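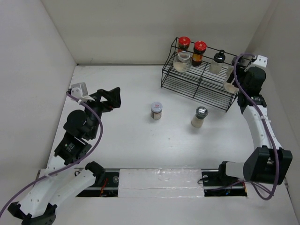 Black wire rack with jars and bottles, white worktop.

Spice racks and jars: your questions

Quick answers to the stuff we get asked most. Written between deliveries so excuse the short ones. If yours isn't here, email or ask at the counter in Lurbridge.

Does the rack come with jars?
No. Rack only. Jars sold singly or in sixes, any mix you like.

Which rack should I get?
Small kitchen, get the Stastell. Wire, black, sits on the worktop. The Skinner is for walls and needs screws (not supplied, sorry).

Will my own jars fit?
Probably. Measure the height first, with the lid on. People always forget the lid. Supermarket jars are usually fine, old coffee jars usually not.

What goes on the lower tier?
Whatever you grab daily. Salt, pepper, chilli, cumin. Heavy glass down low as well, so the rack doesn't get top heavy. Light stuff and baking bits up top.

Can I put bottles on it?
Short ones yes. Tall oil bottles, stand them beside the rack. They drip, and a ring of oil on wire is a pain to clean.

Clear glass or dark?
Clear if it's going in a cupboard, or if you get through spices fast. Dark if the rack sits in the sun. Dardo keeps his paprika in clear glass on a windowsill and it's gone brown, so don't do that.

How do I fill jars without the mess?
Dry funnel, wide neck. Sheet of paper underneath, tip the spills back in. Never fill over a steaming pan, it clumps.

How long do ground spices keep?
Smell it. No smell, bin it. Whole seeds last a lot longer than ground. We do a big clear out at home every October, before the baking starts.

Labels: lid or side?
Side for a rack, lid for a drawer. Dresent labels peel off in warm water, the cheap ones leave gum evrywhere.

Can the rack go in the dishwasher?
Rather you didn't. Warm soapy water, old toothbrush for the corners, dry it straight away with a towel. Jars can go in, lids by hand.

My rack wobbles
Check the worktop is flat, then check the feet. Still wobbling, bring it back and we'll swap it. No box needed but do bring the reciept.

What's delivery?
Free within 6 miles. Further out it's by courier, order before noon and it goes same day. Broken jar on arrival, send us a photo and a new one goes out.

Do you do refills?
Yes, by weight, up to 500 g a go. Bring clean DRY jars. Ask for Rocío Correa, she does the scales till 4.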